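Kova Crew Portal: set-up guide for seasonal staff

Section 4. Your account, your documents, your first rota

Read this before you travel. Ship wifi is slow and the crew office on board has one terminal, so do as much as you can at home. Allow an hour, more if your passport scan keeps getting rejected.

Last changed 6 October 2025. Older printed copies still mention the paper joining form. Bin them.

4.1 Before you start

You need:
Your offer letter from Brarkon (the crew number is top right, starts with S)
Passport, valid for the whole contract and six months after
Medical certificate, signed and stamped
Bank details for wages
A phone that can get texts where you are now

No crew number on the letter? Email Lizelle Rampersad in recruitment. Don't make up a number to get past the first screen, it locks the account and takes days to undo.

4.2 Creating your account

1. Open the link in your welcome email. Works once only. If you clicked it on your phone and then closed it, ask for a new one.

2. Type your crew number. Capital S, no spaces.

3. Choose a password. Twelve characters or more. The portal won't take a pound sign and doesn't tell you that, it just says "try again".

4. Enter the code from the text message. Runs out after 2 minutes.

5. Check your name matches your passport exactly, middle names and all. Joining port security goes by the passport and not by what your friends call you.

6. Press Save. Wait for the green bar. No green bar, not saved.

Note: if you worked for us last season your old log-in still exists. Use "Returning crew" and skip to 4.3. A second account means two payslips with half your hours on each, and Kadir Kozan in payroll has to join them by hand.

4.3 Uploading documents

1. Go to My File, then Documents.

2. Pick the type from the list before you choose the file. Other way round and it goes into Misc, where no one looks.

3. Upload. PDF or JPG, one document per file.

4. Repeat for each. Passport, medical, visa if you need one, safety certificates if you have them. Galley staff also need food hygiene.

5. Status will show Received. Then Checked, normally within a few working days. Then Accepted or Returned.

Returned means something's wrong with it. Click the little arrow for the reason. Nearly always: corners missing, glare on the photo page, or the doctors stamp can't be read.

CAUTION: do not book your own travel until passport AND medical both say Accepted. We can't refund flights bought before then.

4.4 Wages and bank details

1. My File, then Pay.

2. Choose your currency. You can change it once per contract, so think first.

3. Put in the account details. Account must be in your own name. Not a parent's, not a partner's.

4. Advance on wages: tick the box if you want one. The most you can ask for is 500 in your pay currency, taken back over your first 4 pay runs.

5. Save, green bar, same as before.
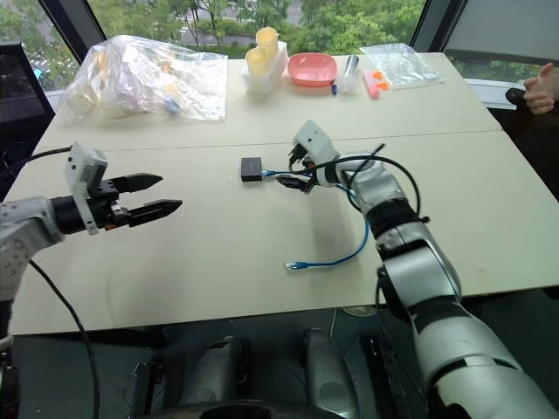 4.5 Choosing your preferences

Deck, galley, cabins, front desk, shore excursions. You were hired for one of these but you can say what else you'd do.

1. Open Preferences.

2. Put your departments in order. Drag them, or use the arrows if dragging sticks.

3. Cabin share: tick early riser or night shift. Please be truthful, your cabin mate has to live with it too.

4. Dietary needs. Fill in even if you told the recruiter.

5. Uniform sizes. Measure yourself, the sizes come up small. Trousers especially. Swaps on board are done on joining day only, while there is stock.

Note: preferences aren't promises. The hotel manager has the last word on where you go.

4.6 Reading your rota

Rota appears once your file is complete and you've been given a ship. June joiners get theirs late as that is the busiest changeover.

Blue = on duty
Grey = rest
Yellow = drill or training, you must attend even if it falls in your rest time. The hours get added back.
Red border = changed since you last looked

1. Press Accept on the first rota. If you don't the office thinks you haven't seen it and will ring you.

2. To ask for a swap, tap the shift, then Swap, then pick a name. Both of you have to agree, then your supervisor.

3. Download a copy to your phone. Times are ship's time, which can be differnt from your phone's time after a night crossing.

CAUTION: never swap out of a boat drill. It will look as though the portal lets you. It doesn't count.

4.7 If it goes wrong

Locked out: wait half an hour and try again. Still locked, ring the crew desk, extension 2932, and have your crew number ready.

Text code never comes: check the country code on your number. Leave off the first zero.

Page goes white after Save: log out, log in, look whether it saved before you type it all agian.

Wrong ship or wrong dates showing: don't touch anything, email Annatjie Coetzee in crewing with a screenshot.

Section 5 covers travel to the ship and what to bring.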